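To: Zaltstead Residents' List
Date: June 3, 2023
Subject: Re: Anyone here moved a parent into Lekota Gardens?

Hi all,

Thanks for kicking this off, I've been meaning to write since April and kept putting it off. Quoting the bit I can help with:

> We're looking at the two-bedroom units at Lekota Gardens for Mum. The brochure says meals, bus and activities are "available", which could mean anything. Also, is the waiting list as bad as they say?

Mum's been there 8 months now and on the whole she loves it (she'd tell you it was all her own idea!). The meals are extra. You buy a book of tickets at the front desk and lunch is the good one, dinner is a bit soup and sandwiches for my taste. The bus goes to the shops at Pinden and back, and it fills up, so put her name down early. Activities are included apart from the pottery, where you pay for your own clay.

As for the waiting list, we were told 45 names and I nearly gave up on the spot. But plenty of people on it aren't ready to move and say no when the phone rings, so we got our call much sooner than I'd expected. Ask for either side of the building if you're not fussy about the view.
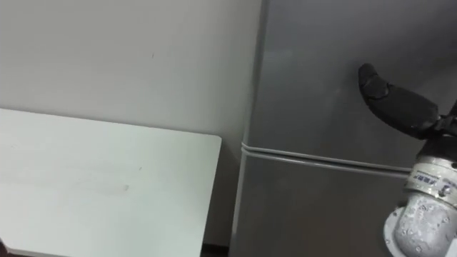
My sister disagrees with me on that last point and says I should pass it on: the Skullthorpe Road side gets the delivery trucks from first thing, and if your mum's a light sleeper she should hold out for the garden side, even if it takes longer. Fair enough. Mine takes her hearing aids out at night and wouldn't notice a marching band.

One more thing, read the part of the contract about leaving. You have to give 31 days' notice in writing, and there's a $100 cleaning charge that we only spotted on the second go through. I'd also get them to spell out who pays if the heating packs it in, the wording in ours was pretty woolly.

Happy to have a chat off list if you'd like, or come along for lunch with us one day and have a stickybeak. I've got spare tickets!

Cheers from Unit 8's daughter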